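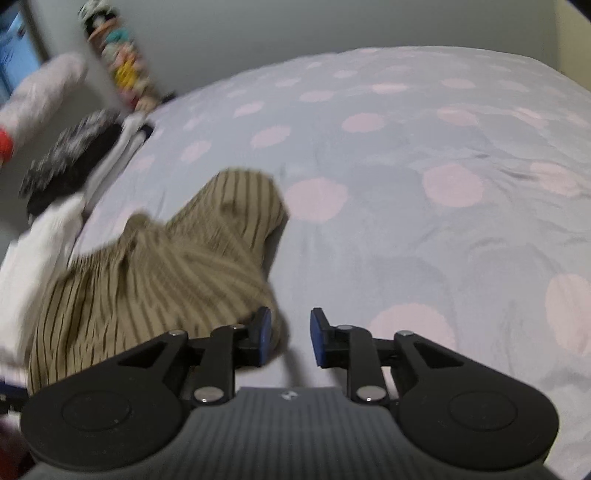

Before we buy the second pair: my notes on the gripper budget

I promised Taha Nasr a list of what we need to order, and the list became long, so I am writing it as a post. Maybe it can be useful for other small groups who collect clothes-folding data with hand-held grippers and must pay for everything from one small budget.

We have one pair now, left and right. With one pair only one person can work. Nazma Uddin records in the morning and Ashraful Mondal waits until she finishes, and then the batteries need charging and he waits again. So the first question was simple: a second pair, or more batteries for the first pair?

I asked two sellers. Helon answered the same evening and wanted $523 for one gripper without the camera. Peto has a lower price, but they sell the fingers separately, and when I added the fingers and the shipping the difference was almost nothing. I also wrote to Cadalik in August and I am still waiting for a price.

What I learned about the pads

The blue pads on the fingers are the part I worry about most. On thick cotton they can live a long time. On thin shirts you pinch all day, very small pinches, and the edge of the pad becomes smooth. After this the cloth slides out and you must take the same corner again, and the recording is longer and not so clean. I did not put pads in the first budget at all. It was my mistake, and Sandamali Dewan (she keeps our spreadsheet) reminds me of it kindly.

Now I count 8 spare pads per season for each pair. They are cheap if you order them together with something bigger. If you order them alone, the shipping is more than the pads.

We still do most of the work on a normal bed, with normal clothes in piles and toys hanging in the corner.
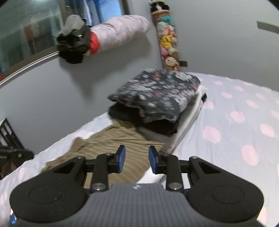 I like it this way. Anwara Abeysekara suggested a proper folding table with a gray top, and I did ask the price of one at Kanagaratnam, the furniture shop near the bus station. It is a good table. But people fold on beds, and a polka-dot sheet under a striped garment is a harder background than gray, so I would like to keep at least half of the sessions on beds. The table money can go to the grippers. Anwara does not fully agree with me and she may write her own opinion in the comments.

One more cost which I forgot before is the screws. The pivot screws in the linkage should be checked often, and if one becomes loose the two fingers do not meet well. A small box of spare screws and a good screwdriver cost less than lunch. Please buy the good screwdriver.

The hardest clothes for us are the ones with elastic. A gathered waist wants to close itself again, and you need one gripper on each end of it to keep it flat. If we ever think of saving money by working with a single gripper, I would say no for this reason alone.

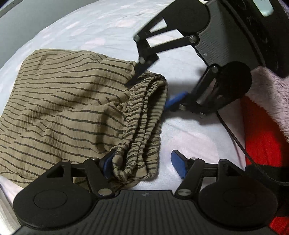 The order, as it stands today

Second pair of grippers, Helon, with fingers included.
Spare pads, 8 for each pair.
4 batteries and one more charger.
One box of pivot screws, one screwdriver.
Cables. I want longer ones, and I want them all the same length.
Table: not this time.

Taha must still approve the batteries. He thinks 2 are enough if we charge during lunch, and he could be right, but Ashraful often records through lunch. I will ask both of them again before I send the order to Helon, and I will add the final sum under this post when the invoice arrives.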